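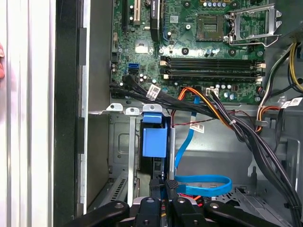

Photo: Restonby Workshop

How to Buy a Used Desktop PC Without Paying for Somebody Else's Problem

Most advice on buying a used desktop reads like it was written by the person selling it. "Fully tested." "Great for gaming." "Runs like new." I have bought enough of these machines to treat all three phrases as meaning nothing until I see something that backs them up.

The steps below assume you are buying from a private seller or a small shop, and that you want a plain machine for office work, school or light games.

Before you go

Get the exact model of the processor. "Core i7" tells you very little, as that name has been stuck on chips many years apart. If the seller can't or won't give you the full model number, move on. There will be another listing tomorrow.

Ask what is missing. Sellers love to list a tower as "complete" and then mention at the door that the drive was pulled. Some towers are sold with no processor and no memory at all, and that can be fine if the price says so. Get the answer in writing, even if it's only a text message.

Look up what the same parts sell for, and look at finished sales. Asking prices are wishes. I once watched a tower sit on Floro at $312 for most of June while near twins of it were selling for well under that.

At the seller's place

Ask to see the machine start from cold. If it is already running when you walk in, have it shut down and started again. A seller who argues about this has told you something.

Go into the setup screen before the operating system loads. Check the processor model and the amount of memory there. The sticker on the front of the case proves only that somebody owned a sticker.

Take the side panel off with the power cord out. You are looking for:

- Capacitors with domed or leaking tops. They should be flat.
- Brown marks on the board near the power plugs.
- Memory latches that are snapped off or won't close.
- Screws that don't match, which usually means more repairs than you were told about.

If the processor has been taken out, look hard at the socket. On boards where the pins are in the socket, one bent pin can be enough to kill a memory channel or stop the machine from starting. Tilt a flashlight across it and watch for any spot where the pattern breaks. Don't touch it, and don't let the seller "straighten" anything while you wait.

Run it warm

Ask for 40 minutes with the machine running. Yes, that feels rude. Play a video, copy a big folder, open every program you can find. Plenty of bad power supplies will behave for the first few minutes. Listen for a fan that speeds up and slows down for no clear reason, and try every USB port, front and back.

Free testing programs are useful up to a point. I use Sheehan for drives and it has caught a couple of bad ones, but a clean result means the drive passed today. It won't tell you how next year goes. Zedness gives a "health score" out of 100 that I have never been able to match to anything real, and I would not pay an extra dollar for a high one.

Talking about price

Take off the full cost of anything missing or broken, plus your trouble. Don't pay for "potential." If a board has four memory slots and 2 of them are dead, you are buying a board with two slots.

A shop warranty is worth having only if it says who pays for shipping and how long a repair can take. Read that part before you hand over money. Thirty days of "store credit only" is close to no warranty at all.

When you get home

Wipe the drive and install the system fresh from the maker's own download. I don't care how honest the seller seemed. Change the setup screen battery while you're in there, and keep the receipt or the messages until you've used the machine for a few weeks.

Last updated 1 September 2019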